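Leave the Bed Until Last

By Delia Paredes

I used to make the bed first thing. My mother did, and so did everyone in our building in Cilthorpe. I stopped in January and I don't plan to go back.

My argument is simple. The bed is the biggest flat surface most of us own. If you make it first, you lose it. Clothes get sorted on the floor, or on a chair that holds about 4 shirts before they slide off. Leave it until the end and you have a table.

The thin blanket goes off to the side, the comforter gets rolled up toward the pillows, and whatever needs folding is laid out on the spread.

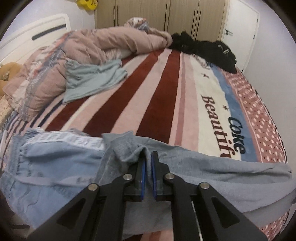
What the neat people say

Kirsty Lamont, who writes the home column here, says an unmade bed sets a bad tone for the day. She may be right about her own day. Mine goes fine.

The stronger complaint is that clothes left on a bed stay there. I have slept beside a pile of laundry more than once. My rule now is that anything on the bed gets put away before supper, folded or not.

It helps to have a spread you don't fuss over. Mine is plush, with wide red and pink stripes and the word "Coke" on it. 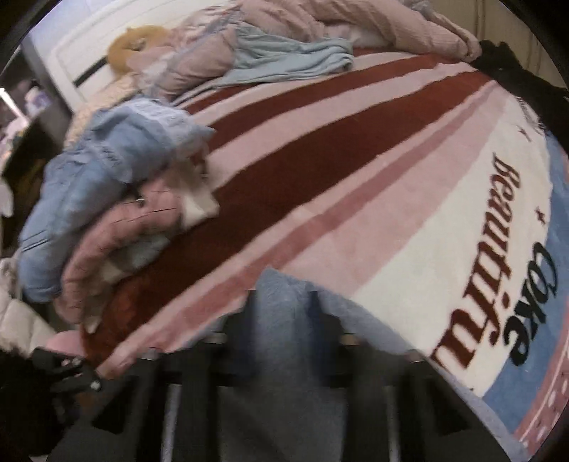
I would not sort laundry on white linen. A busy pattern forgives a lot, and plush doesn't need ironing. Smoothing it flat takes 2 minutes, and I do that after the last shirt is in the drawer.

1319 shares | 2 comments

zirnov_r: Chair person here. The chair works if you have less stuff.

M. Sukprasert: My cat settles this question every morning.

We use cookies to improve your visit. Accept | Settings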